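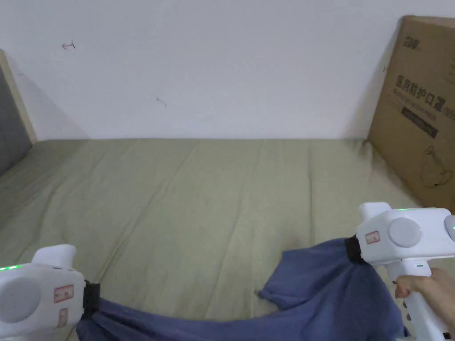 *Photo: Fimeseck workshop log, home build pages. Free to reuse with a link back.*

# Sondell, the cloth-handling build: gallery

Welcome to the picture page for Sondell! If you came over from the parts list or the wiring notes, you already know the plan: a pair of hand-held grippers that a person can use for ordinary laundry jobs, and later on a pair of arms on a rolling base that learns from those sessions. The arms are still a pile of brackets on a shelf. The grippers are at work, and I'm having a ridiculous amount of fun with them.

The project lives in two places. Printing, cutting and soldering get done at Fimeseck, the shared workshop where I rent a bench, and the cloth work gets done at home on a bed, because a bed is where a lot of folding really goes on in most homes. I tried a workbench in September and the habits you pick up there are all wrong. A bench is hard, it's the wrong height, and cloth slides on it. A mattress gives a little, the cover under the shirt wants to come up with it, and you find out very fast whether your jaw tips are too long.

The opening photo has both grippers on the navy cloth with a black jaw at each end. I love this hold. Two clamped ends and a sag in the middle is the starting point for so many moves – shaking out, laying flat, folding in half – and it's also where a weak jaw spring shows itself, as all the weight pulls straight out of the tips. My first springs came from a bag of clothespins (don't do this). The current ones are from a small supplier called Akolgo, and they're stiff enough to hold heavy cotton without making my fingers ache after half an hour.

A few notes on that opening shot for people who are building their own:

- The grip angle on the handle went through 6 versions. Straight down was tiring. The pistol shape lets my wrist stay relaxed, and I can still get the jaws down close to the bed.
- Jaw pads are the part you'll replace most. I keep 4 spares in a jar and cut new ones from sheet rubber whenever I have scraps left over.
- The green lights are a huge help. I can catch them out of the corner of my eye and keep looking at the cloth.
- Dark cloth on a lighter cover makes the video much easier to sort through later. Khaki and olive covers have been great for this, and white ones gave me blown-out highlights in every clip.

Next up is the close work. Lifting an edge of crumpled fabric off a soft surface is the move I've spent the most time on, and it's still the one I get wrong most often. Come in too steep and you take a pinch of the sheet as well. Come in too flat and the jaw skates over the top. What works for me is a shallow approach with the lower tip pressed gently into the mattress, then a slow squeeze – slower than feels natural!
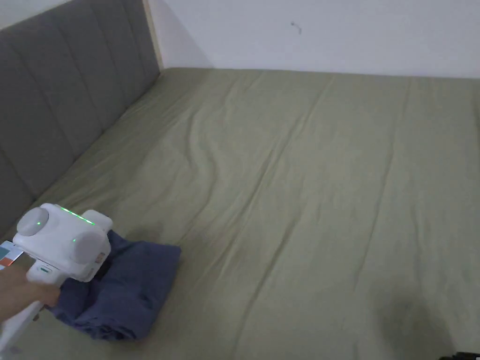

*Close work with the gripper down low: bunched navy cloth on the olive-green sheet.*

I keep coming back to that second picture when I'm thinking about tip length. There's so little room between the body of the gripper and the bed in this position, and any bump on the underside would be dragging on the fabric. The housing I had before this one, which I called Elter, had a screw boss right there. It snagged constantly. Moving the screws up into the body took one evening in the modeling software and a long print overnight, and the difference was huge.

So far I have over 800 clips saved, most of them short, and a fair number where I drop the cloth and mutter. Those stay in. I'd like the arms to see what a slipped grip looks like from the start, and I'm curious whether keeping them helps at all. If you've tried training on messy sessions at home, please write and tell me how it went.

Still on the list for Sondell:

- Thinner jaw tips, tried first on pillowcases
- A quieter trigger click (the present one is loud enough to bother people in the next room)
- Mounting plates for the 2 arms, cut at Fimeseck as soon as the big saw is back in service
- Towels, towels, towels

Drawings for the housing and the handle are on the files page, along with the old Elter versions in case you want to see how not to place a screw. The pad template prints at full size on plain paper, so check the scale bar with a ruler before you cut any rubber.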